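Chapter 8
Cases, Sleeves and Small Rigid Containers

8.1 Scope of the chapter

The previous chapter dealt with cartons, which are used once or a few times and then discarded. A case is expected to be opened and closed daily for years. Its design is governed by wear at the closure and by the load the shell must carry when it is dropped, sat on or packed under heavier goods.

Three terms are used throughout. The shell is the outer wall. The seam is the line along which lid and base meet. The throw is the angle through which the lid travels between closed and fully open. Readers who have worked through the Clegg exercises in Chapter 2 will have met the first two already.

8.2 Loads on a closed case

A long, narrow case behaves as a beam when it is loaded at the middle and supported at both ends. Stiffness falls quickly with length, and a rounded edge spreads a local blow over a larger area than a sharp corner does. The seam is the weak point — a shell that is sound everywhere else may still open under a twisting load.

The Castivitz method, set out in Section 8.4, treats lid and base as separate parts joined at the hinge. The older Dirov method treats them as one closed tube. The two agree for short cases and diverge as length increases. Problem 17 asks for both results on the same shell, using a center load of 733 newtons.

8.3 Surface marking

Printing on the top face is subject to rubbing in bags and pockets. Marks should be kept clear of the seam, where handling is heaviest. Table 8.2 lists test cycles for common inks.

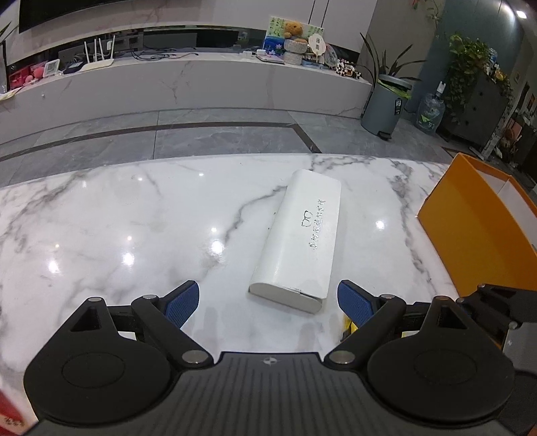

Ross Skinner
Ziro Technical Texts, Packaging and Containers series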